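Garine Savings Cooperative has opened a second round of small loans for market traders and home workshops in the Esmont district. The first round reached 169 members, and most of them had never borrowed from a formal lender before. The new round will accept applications until the end of August.

The loans are small on purpose. A member can ask for enough money to buy one machine, or stock for one season, and has 13 months to pay it back. The first month is free of payments, so that the borrower has time to sell something. After that, the payments are equal every month. No land title is asked for as security — two other members of the cooperative sign instead.

"In our first round we were too slow," says Teodoro Cuesta, who manages the lending desk. "People waited 25 days for an answer, and by then the price of the goods was already different. Now we decide in the local office, and the papers do not travel to the city."
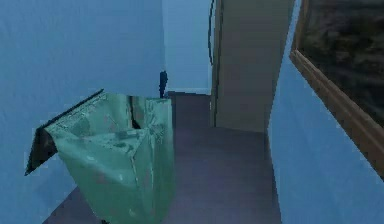 ## What changed in the second round

The money comes partly from members' own deposits and partly from a credit line by Dondent, a development lender that has worked with cooperatives in the region before. Dondent does not choose the borrowers. It receives a report every three months, and it can stop the line if too many payments are late.

The cooperative also made the form shorter. It is now two pages, and the loan officer can fill it in together with the member. Traders who keep only a notebook of sales may bring the notebook.

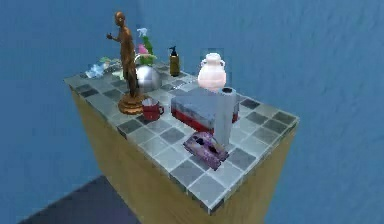 Oanh Dương borrowed in the first round to buy stock for her household goods stall near the Rahman bus station, and she has applied again. Her sales were good before the holidays and weak after them, and she would like payments that follow the season. This time she wants to add decorative pieces, such as a bronze figure on a round stepped base, which cost more to buy but leave her a better margin than cups and bowls. The lending desk has asked her to start with a small quantity. Seasonal payments are not possible yet, but Mr. Cuesta says the board will discuss them when this round is closed.

Members can collect the form at the Esmont office in the mornings, from 9 a.m. Please bring your passbook and the names of your 2 signers.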